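4.2 What people told me about the chair

I should say up front that I went into this part of the study expecting to write about laundry. That was the plan, anyway! The survey in Section 3 asked how often people wash different kinds of clothing, and I figured the interviews would fill in the details: water temperature, detergent, who does it, how long the basket sits by the stairs. What I got was 20 people who mostly wanted to talk about clothes that aren't dirty enough to wash and aren't clean enough to put back.

Almost everyone I talked with in Husden had a spot for these. Usually it was a chair. One retired bus driver had the handlebars of an exercise bike, and a couple in the Palma apartments had split the foot of the bed between them, his side and hers, with a strict border down the middle. I started calling all of these places "the chair" in my notes, and I'm going to keep doing that here, even when the chair is a bed or a doorknob.

The survey didn't see any of this coming, and that's my fault. We had 392 usable responses, and the question on jeans gave people a choice between "after each wear," "weekly," "monthly," and "less often." Looking back, I can see people struggling with it in the comment box. They wrote things like "depends where I sat" and "when my wife says so." I had coded those as non-answers, which I now regret, and I've gone back and recoded them (the new codes are in Appendix B).

Jeans came up more than anything else, so let me stay with them for a bit. People had firm rules about jeans and the rules didn't match. For some, a pair that had been on the bus could go on the chair but never on the bed. For others the bed was fine as long as it was made. One woman who works at the Teltance bakery told me that flour doesn't count as dirt but butter does, and she said it with so much confidence that I wrote it on the inside cover of my notebook.

What I find interesting is that these rules were hardly ever about how the jeans looked. I asked each person to pick a garment they'd worn that week and tell me whether it was clean, and then I asked how they knew. Smell came up first, then the knees (baggy knees mean it's time), and then a whole set of answers about where the garment had been. A pair worn to a hospital visit went straight in the wash after an hour. A pair worn for 5 days of gardening was "still going."

So a garment carries its recent history around, at least in its owner's head, and the chair is where that history gets stored. Put the same jeans in a drawer and the history is gone, because a drawer is for clean things. Several people said they had once put a worn shirt back in the closet and then felt bothered by it until they took it out again. I've done this myself.

Beds were the trickiest case. They're a resting place for clothes during the day and for people at night, so whatever lands there has to be dealt with by bedtime. Denim on a patterned sheet (Figure 3) would be no big deal to about half the households and a small scandal to the others, and the line didn't follow age or income as far as I can tell. 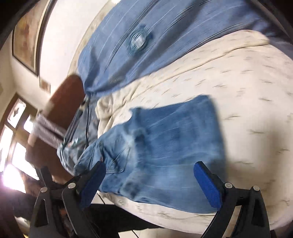

Figure 3. Blue denim garment on a bed with a cream patterned sheet.

The bedtime deadline matters for the energy side of the project too. People told me that when they were tired and the pile had to go somewhere, it went in the wash, all of it, including things they'd have happily worn again. In the Irnura diaries, which 38 people kept through September, I went looking for this and found plenty of late-evening loads with a note like "just cleared the bed." I can't put a number on how much washing that adds, since the diaries weren't set up to catch it (people logged loads, and only sometimes what was in them).

I did ask everyone what would help, and the most common wish was for furniture. A rail, a row of hooks, a shelf with some air around it. A few people already had hooks and told me the hooks had filled up and the chair had come back, so I don't want to oversell this. I pick up the hooks question again in Section 5, along with the three households who said they had no chair at all and then, during the home visit, showed me one.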